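Wyn Lloyd keeps the equipment budget at Probert in a spreadsheet with a tab called "Regrets." It has 3 rows, and she'd like it to stay that way.

Lloyd buys things for the company's small automation group, which is trying to get a robot arm to pick mixed items out of a bin without a person standing by to help. She came to the job from office purchasing, where the hardest question was chair arms. "I thought a robot would be one line," she says. "You buy the robot. Then somebody comes by on Wednesday and asks where the hose is."

The arm itself was settled before she arrived, so she takes neither credit nor blame for it. What she's had to budget for is everything that bolts on, clamps down or gets dropped. The two finalists for the new gripper were quotes from Cutix and Mitetti, at $2,321 and $3,089. Her sign-off limit is $3,000. Anything over that goes upstairs, where it sits.

"I'd love to tell you I chose on merit," she says. "I did read the spec sheets. I read them both twice. But one of those numbers needed a meeting and the other one didn't."

Rhydian Hopkin, the engineer who has to live with the result, had wanted the Mitetti. He's been gracious about it, in the sense that he only brings it up at lunch. His larger complaint is that people plan for the arm and forget the bench. "Clamps, hoses, cables, connectors," he says. "You can't test anything if the bin slides away every time you touch it. I asked for good clamps and I got a look."

He got the clamps too, in June. The test items were cheaper. A rubber duck, a toy eggplant, a plastic spoon and a cup went through as "sample goods," which Lloyd considers her finest piece of bookkeeping.
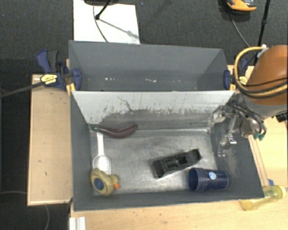
What she'd do differently

Lloyd would start with the consumables. Bins get scratched, and a scratched gray bin doesn't look the same to a vision system as a clean one. Hopkin would rather train on the beat-up ones, so there they had a rare saving: she stopped ordering replacements.

She'd also ask for the service terms before the price. A software subscription from Revar renewed itself over a holiday, and it is row two of the Regrets tab. She won't discuss row one.

As for a second arm, Hopkin has put in the request. Lloyd has replied asking him to list every single thing that plugs into it. "He sent me one page," she says. "I sent it back and asked for the rest."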